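Le levain maison : la foire aux questions de l'atelier Punton

Mise à jour : 24 novembre 2020

Depuis que l'atelier propose des sachets de levain déshydraté, les mêmes questions reviennent, et on adore ça ! Voici les réponses, relues par Imelda Manalastas et Hakim Sopacua, qui pétrissent tous les deux bien plus que de raison. Si la vôtre manque, laissez un commentaire en bas de page.

C'est quoi, au juste, un levain ?

De la farine et de l'eau dans lesquelles vivent des levures sauvages et des bactéries lactiques. Les premières font gonfler la pâte, les secondes lui donnent son goût acidulé. Tout ce petit monde est déjà présent sur le grain, surtout sur l'enveloppe, et c'est pour cela qu'une farine complète démarre tellement mieux qu'une farine blanche.

Quelle farine choisir pour commencer ?

Le seigle complet, sans hésiter (type 130 ou 170, de préférence bio). Il fermente vite, il sent bon, il pardonne presque tout. Une fois le levain bien actif, vous pouvez passer progressivement au blé : moitié seigle moitié blé pendant quelques rafraîchis, puis du blé T80 ou T65. Hakim garde le sien au seigle toute l'année et n'en démord pas.

Combien de temps avant le premier pain ?

Comptez 7 jours au minimum en partant de zéro, souvent le double en hiver. Les deux premiers jours, ça bulle parfois énormément et on crie victoire - trop tôt ! Ce sont d'autres bactéries qui s'agitent, et le calme plat qui suit est normal. Continuez à nourrir, la vraie vie revient vers le cinquième ou le sixième jour.

Mon levain ne bouge plus depuis trois jours, est-il mort ?

Presque jamais. Mettez-le dans un endroit plus chaud (24 à 26 °C, le four éteint avec la lampe allumée marche à merveille), remplacez une partie de la farine blanche par du seigle et espacez les rafraîchis. Si vous le nourrissez trop souvent alors qu'il est faible, vous diluez les levures avant qu'elles aient pu se multiplier.

Il y a un liquide gris à la surface. Je jette ?

Non ! C'est un levain qui a faim. Videz le liquide ou mélangez-le, selon que vous aimez le pain plus ou moins acide, et nourrissez. En revanche, des taches roses ou orangées, ou un duvet de moisissure, c'est poubelle, bocal ébouillanté, et on recommence.

Eau du robinet ou eau en bouteille ?

Celle du robinet convient dans la plupart des communes. Si elle sent fortement le chlore, laissez-la reposer une nuit dans une carafe ouverte. L'eau très douce donne parfois une pâte un peu collante, rien de dramatique.

Comment rafraîchir, concrètement ?

Notre proportion de tous les jours : une part de levain, deux parts d'eau, deux parts de farine, en poids. Donc 20 g de levain, 40 g d'eau, 40 g de farine. On mélange, on racle les parois, on pose un élastique au niveau de la pâte et on attend qu'elle double. Pesez tout, la cuillère à soupe est une mauvaise amie.

Puis-je le garder au réfrigérateur ?

Bien sûr, et c'est même ce que nous conseillons si vous faites un pain par semaine. Nourrissez-le, laissez-lui une heure sur le plan de travail, puis au froid. La veille du pain, sortez-le et donnez-lui un ou deux rafraîchis. Un levain oublié un mois entier repart très bien avec un peu de patience. Celui de Boonsong Duangkaew a dormi de mars jusqu'à la rentrée et il lève encore ses brioches !

Que faire des restes de levain ?

Des crêpes, des crackers, des gaufres, de la pâte à pizza fine... Notre préférence va aux crackers : 100 g de reste, 50 g de farine, 30 g d'huile d'olive, une bonne pincée de sel, du romarin. Étalez très finement, prédécoupez, et enfournez à 170 °C jusqu'à ce que les bords dorent. Ne jetez jamais les restes dans l'évier, ça durcit comme du ciment.

Comment savoir que la pâte a assez levé ?

Oubliez l'horloge et regardez la pâte. À la fin du pointage, elle a gagné à peu près la moitié de son volume, elle tremblote quand on bouge le saladier et des bulles apparaissent sur les bords. Pour l'apprêt, appuyez avec un doigt fariné : si l'empreinte revient lentement et pas complètement, allumez le four. Si elle rebondit aussitôt, patientez encore. Si elle ne revient pas du tout, enfournez vite, et la prochaine fois raccourcissez.

Faut-il un banneton ?

C'est bien agréable, mais un saladier tapissé d'un torchon fariné fait très bien l'affaire, et une passoire aussi : l'air circule à travers les trous et le torchon sèche mieux. Pour fariner, la farine de riz est formidable, elle n'accroche pas. Évitez seulement les torchons éponge, sous peine de passer la soirée à en retirer les peluches.

Quel matériel pour la cuisson ?

Une cocotte en fonte avec son couvercle, préchauffée à 250 °C. Vingt minutes couvert, puis vingt-cinq minutes découvert à 230 °C. La vapeur enfermée garde la croûte souple et le pain peut s'ouvrir sur la grigne. Sans cocotte, une plaque bien chaude et un petit plat d'eau bouillante sur la sole du four donnent déjà un très beau résultat.

Ma mie est compacte, qu'est-ce qui cloche ?

Neuf fois sur dix, un levain utilisé trop jeune ou trop tard. Prenez-le quand il est au sommet, bombé, juste avant qu'il ne retombe. Vérifiez aussi la température de la pâte : à 20 °C, le pointage peut durer deux fois plus longtemps qu'à 26 °C. Et attendez que le pain soit froid avant de trancher. Oui, c'est cruel.

Le levain convient-il aux personnes cœliaques ?

Pas s'il est fait de blé, de seigle ou d'orge : la fermentation ne supprime pas le gluten. Il existe de très beaux levains de sarrasin ou de riz, à conduire avec une farine certifiée et un matériel à part.

Combien de temps se conservent vos sachets ?

Un an au sec, à l'abri de la lumière. Pour réveiller un sachet, délayez-le dans 30 g d'eau tiède, ajoutez 30 g de farine de seigle et attendez les premières bulles. Nous en avons envoyé 346 depuis l'ouverture, et recevoir des photos de vos miches reste le meilleur moment de la semaine.

Peut-on venir à l'atelier ?

Avec joie, dès que les regroupements seront de nouveau possibles. En attendant, Imelda répond aux commentaires le soir, généralement entre deux rabats.

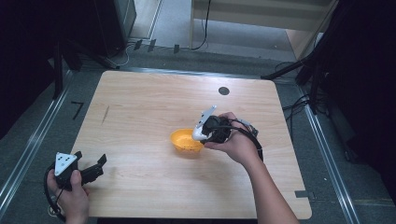
Behrouz Rashti : Merci pour la réponse sur les rafraîchis trop rapprochés, je nourrissais le mien matin et soir depuis le début et il restait plat comme une galette. Je l'ai laissé tranquille une journée entière près du radiateur, avec du seigle, et il a doublé dans la nuit ! Une question tout de même : pour les crackers, peut-on utiliser un reste qui a passé deux semaines au frigo, ou sera-t-il trop acide ?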